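Bakers and Tasters Wanted for the Domville Bread Swap

Do you bake bread at home? Have you got a jar of something bubbling on top of the fridge that you feed more faithfully than the cat? We would love to hear from you!

The Domville Bread Swap is looking for 70 home bakers to take part in our next round, which starts in October and runs through the winter. You bake two loaves of the same bread each month. One goes home with another baker, and the other gets sliced up for the tasting table at the old Doucet feed store on Mill Street (the one with the blue awning, parking in back). You go home with a stranger's loaf, a page of handwritten comments on yours, and usually more butter on your sleeves than you came with.

Last winter's round brought in 1,476 comment cards, and we read every one. People wrote about crust, salt, holes, the lack of holes, their grandmothers. One rye with caraway and orange peel got so many requests that the recipe is now taped inside the kitchen door for anyone to copy.

Who can join

Anybody 16 or older who lives in Domville, Votlow or the farms in between. You don't need to be good at this. Last year we had people on their first loaf and people who have baked every week since before the bypass went in, and they sat at the same tables. Flatbreads, corn breads, steamed buns, bagels and gluten-free loaves are all welcome. We are short on flatbreads, so if that's your thing, please, please write to us.

What we ask of you

Bake two loaves a month, October through March. Missing one month is fine, just let us know so we can shuffle the pairs.

Write down everything that goes into the loaf, including seeds, nuts, milk and egg wash. A card goes with every loaf, no exceptions.

Fill in at least a couple of comment cards each time. Be kind and be specific. "Nice" doesn't help anyone fix a gummy middle.

What you get

A 25-pound sack of bread flour from Catura Mill at the start of the round, and a second one in January. Use of the deck oven on swap mornings from 6 a.m. (it is a beast and it is wonderful). A proofing basket to keep. Coffee, jam, and good company with people who will happily talk about hydration for an hour.

We also need tasters

Can't bake, won't bake, but love to eat? We have room for up to 500 tasters over the whole round. Drop in, try what's out, fill in a card. It's free, and kids are welcome if they come with a grown-up.

How to sign up

Pick up a form at the Domville library desk or the Votlow post office, or send us a note through the contact page. Tell us what you like to bake, how long you've been at it, and anything you can't eat. Forms are due by the end of August, and pairs go up on the feed store door in September.
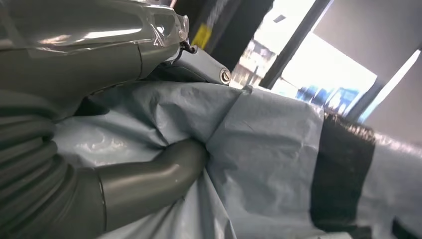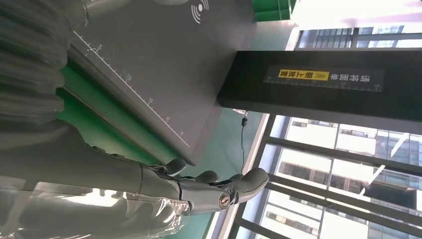
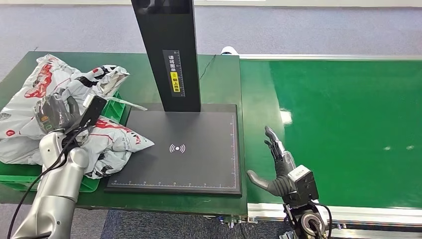 Can I take part if I only have a bread machine?

Bread machine loaves are very welcome. Just write "machine" on your card, along with the setting you used, so your partner can try it at home.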